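Home | News | Workshop | People | Archive | Contact

Print this article | E-mail this article

Keeping a hand gripper honest: a talk with Mudassar Magsi

By Atif Lodhi
2022-02-05

Mudassar Magsi looks after one machine, and he does not like when it is called a simple one. It is a two-fingered gripper that a person holds in the hand, with a camera on it, and it records how the person picks things up and puts them down. The recordings go later to a robot arm in Parkalitz, which must learn the same movements. The tool is named Weklow in the workshop papers, but everybody at Altwood says only "the gripper."

I met him in the repair room, where he had one unit open in front of him and a second one waiting. He asked if he could continue to work while we talk. I said yes, and so part of this interview was given with a screwdriver between his teeth.

"People think the camera is the delicate part," he told me. "The camera I clean with a soft cloth and it is finished. My work is the fingers and the joints."

The fingers of the gripper are black plates, and each carries a blue pad on its inner side. Magsi began with the pads, because they give him the most trouble. The pad is glued, and the glue suffers from dust, from cooking oil and from the habit of some operators to pull at the corner while they wait. He changes a pair after 80 hours of use, also when they look good. Before, he waited until he could see damage, and he regrets it.

"A pad gets shiny before it gets torn," he said. "When it is shiny, the person presses harder and does not notice. Then you have a week of recordings where every grasp is too strong. The arm learns this. After that the arm crushes bread."

I asked how he removes an old pad. He warms it with a hair dryer, lifts it with a plastic card and rubs away the rest of the glue with alcohol. The new one must be pressed for 30 minutes in a small clamp. He was strict on this point. Once a colleague clamped a pair for the length of a cup of tea, and one pad came off in the middle of a session and traveled home inside somebody's sleeve.

After the pads come the linkages. Their screws are small, and Magsi marks each one with a line of paint that continues onto the plate beside it. If the two halves of the line do not meet anymore, the screw has turned. He applies a weak thread lock, never the strong one. "With the strong one you are married to this screw," he said.

The play in the joints he judges first with his hand. He closes the fingers, takes one tip and moves it gently to the side. Then he closes them on a steel gauge and compares the width which the tool reports with the width he knows. This number he writes in a notebook, together with the unit number. Unit 1394 has the longest history in the notebook, four pages, and he showed them to me with some affection. In January it began to read too wide, only a little, and only when the fingers were nearly closed. He replaced a bushing and the pads, and then he replaced the bushing again, the first replacement having been bad from the supplier.

"I blamed the software for two days," he admitted. "I had to go and say sorry to the software people."

The camera calibration he does last, when nothing mechanical will be touched anymore. The lens is very wide, so straight things near the border come out as curves, and the calibration must know exactly how much. He holds the gripper before a printed board and moves slowly, with many angles. If the mount was loosened even for a moment, he repeats everything. Some younger technicians calibrate first and tighten after. He finds it in the results within a day.

The units are used in ordinary homes, and I wanted to know if this changes his work. He thought for a while.

"On a bench you pick a wooden block 500 times and you learn that your gripper can pick a block," he said. "In a bedroom there are wrappers, cloth, paper, things that hang and swing. A wrapper is thin, you hold it only by the end. If the two pads do not meet flat, it slides out at one side. So for me a snack wrapper is a better test than my gauge."

For this reason he now keeps a bag of packaged sweets in the drawer beside the gauges. He pinches one by the end of its wrapper, lifts it, and waits around a minute. The sweets are replaced often. He did not want to say who eats them.

My last question was what he would change in the design. He answered quickly: a pad that slides in and locks, without glue. The people at Satti, who make the finger plates, have promised him a drawing. Until it arrives he will continue with the hair dryer.

Then he closed the open unit, painted a fresh line over the last screw and wrote the width in his notebook. 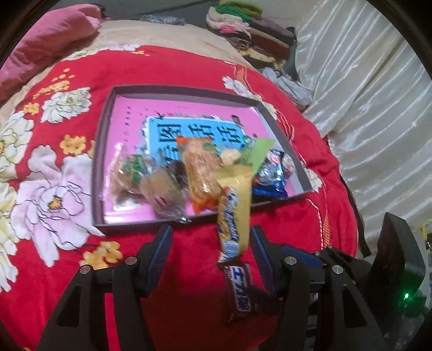 The gripper with two wrapped candy bars hanging between its padded fingers, over a box lid of snacks on a bed.

Related items
- Choosing thread lock for small joints
- Wide lenses and the calibration board
- A visit to the finger plate makers at Satti
- Parkalitz: the arm on the other side of the recordings

Print this article | E-mail this article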